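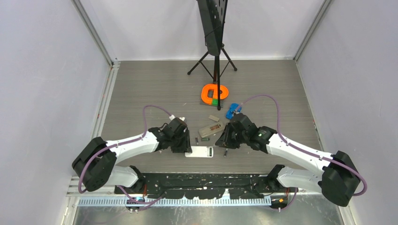 The two-arm cell with batteries and small parts out on the floor panel.

Questions people ask me about the recording work

I look after the two-arm cell for the Zatetti project, and I get the same handful of questions from new operators and from folks down the hall. I finally wrote the answers down so I can send a link. If yours is missing, come find me, I like talking about this stuff.

What are you collecting?

Examples of small tabletop jobs done with both arms. One example (we say "episode") is one attempt at one task, start to finish, with the joint positions and the camera video saved together. The learning system gets the whole pile and tries to work out what the arms should do next from what the cameras see.

How many episodes do you have?

478 that passed review for the battery and remote tasks. The goal for the first training run was 70 per task, and we blew past that pretty quickly once people got comfortable with the controls!

Why batteries and remotes?

They're fiddly in all the right ways. A small battery rolls if you nudge it, it has a right way around, and it has to go into a slot that's barely bigger than it is. Most jobs in this set need one hand to steady something while the other does the work, and that's the skill we're after.

Do the objects go back to the same spots every time?

Please don't do that! This is the most common mistake I see. If the remote is always in the same place at the same angle, the model learns the place and the angle and falls apart the first time you turn it sideways. Move things. Turn them. Put the remote upright in one episode and flat across in the next. Just keep everything where both grippers can get at it.

The arms get so close together. Should I worry?

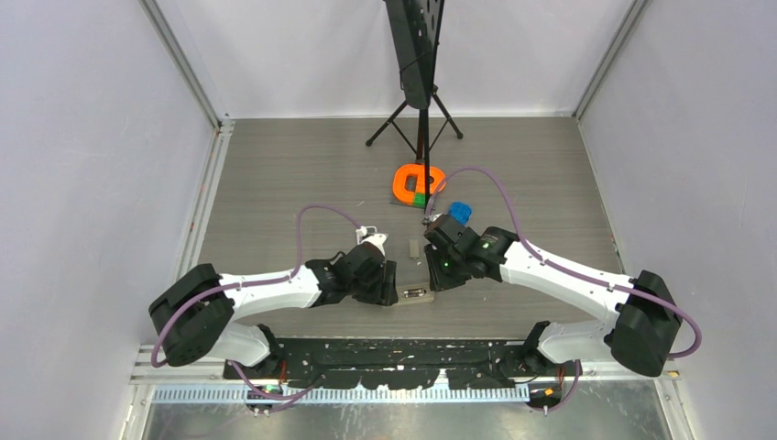 A bit of worry is healthy. A lot of the good episodes have the grippers almost touching, so I wouldn't tell anyone to stay far apart. Slow down when they're near each other, and let one arm finish its move before you bring in the other until you've got a feel for it. Keep half an eye on the purple cables too, because a big twist of the wrist drags the loop along with it. If the fingers bump, stop, back both arms off and mark the episode as bad. Don't try to save it.

What makes an episode bad?

Bumps, long pauses while you think, and anything where a hand comes into the cell while it's recording. A missed grasp that you calmly try again is fine - I'd even say I want some of those, so the model gets to see what recovering looks like. What I don't want is five seconds of hovering. The model will happily learn to hover.

Can I take the orange piece and the tripod out of the way?

Nope, leave them be. The stand and the orange piece on its dark base plate stay at the back for this whole set. If they vanish halfway through, we've got two different backgrounds and I have to split the data.

How long is a session?

25 minutes, then get up and walk around. Your hands get sloppy before you notice it, and I can see it in the recordings. We cap it at 3 sessions per person per day.

What software do you use?

Recording goes through Pretex and labeling happens in Dondov. Pretex saves when you end the episode, so give it a second before you start the next one. In Dondov you only need the task name, pass or fail, and a short note if something odd happened. "Dropped it, picked it up" is a perfectly good note.

Which tasks are open right now?

Pick whichever has the lowest count on the board:

- Pick up a battery and pass it to the other gripper
- Turn the remote and set it back down flat

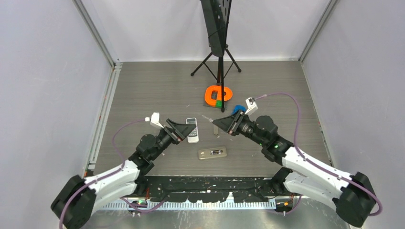

- Move the blue piece from one side to the other
- Free play, any objects, both arms moving

Can my group use the data?

Probably! The Strebel folks already pull from it. Ask me for read access and tell me which tasks you want, and I'll point you at the right folder. The failed episodes are kept in a separate one, and you can have those too if you ask.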